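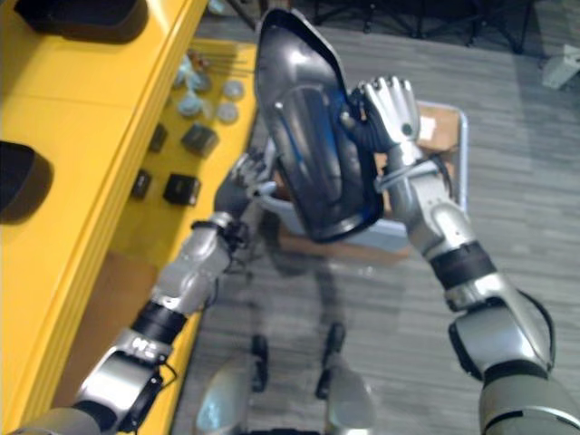

A black shell held over the blue bin beside the yellow bench at the Katel workshop in Teddale.

Keeping Sala's Hands in Shape

By four in the afternoon the Katel workshop in Teddale smells of coffee and warm dust, and the two-armed robot the crew calls Sala is due for its checkup. I'd come to watch it handle parts, and I ended up staying for the maintenance, which was the best bit of the whole visit!

Sala's job is picking up molded parts and moving them between bench and bin. The awkward ones are the hollow shells. A shell has a raised rim that makes a handy place to grip, but the rest of it curves away from the fingers, so one hand takes the edge and the other comes in from underneath. Get the angle slightly off and the part swings. Most of the care that goes into this machine is really about protecting that angle.

The routine is called the Grestura check, after the street where the first workshop stood, and it starts at the fingertips. A technician wipes each finger with a dry cloth, then bends it slowly by hand with the power off, feeling for grit. The little screws on the knuckles get a turn with a short driver. They aren't supposed to move. If one does, it comes out, gets cleaned and goes back in with a fresh dab of thread lock – and its number goes in a paper notebook that has clearly had a hard life.

Next come the cables. Anything that wraps around an elbow is going to bend thousands of times, and the crew replaces the elbow cables every 4000 cycles whether they look tired or not. The old ones I was shown looked perfect to me. Then someone flexed one next to my ear and I could hear a faint crackle inside the jacket, which I have been trying to hear in my own phone charger ever since.

Wrists take the longest. Each one is driven to its limits and back at crawling speed while a technician rests a palm on the forearm. There's a sensor log for this too, and it's a good one, but everyone here still uses the palm first. A healthy wrist feels like a refrigerator humming in the next room. A worn one has a tick in it.

After that, Sala gets a practice set: 100 lifts with the same shell, bench to bin. The crew allows 2 drops before they open the hand up again. On my visit it dropped one, early on, and the shell landed in the bin with a terrific clatter (they really are tough).

The bench gets its own reset before the next shift. Small parts go back to their spots, loose rods get moved away from the front edge, and the bin is nudged to where the hands expect to find it. The whole check was done by 6, and somebody was already writing up the left wrist for new grease in November.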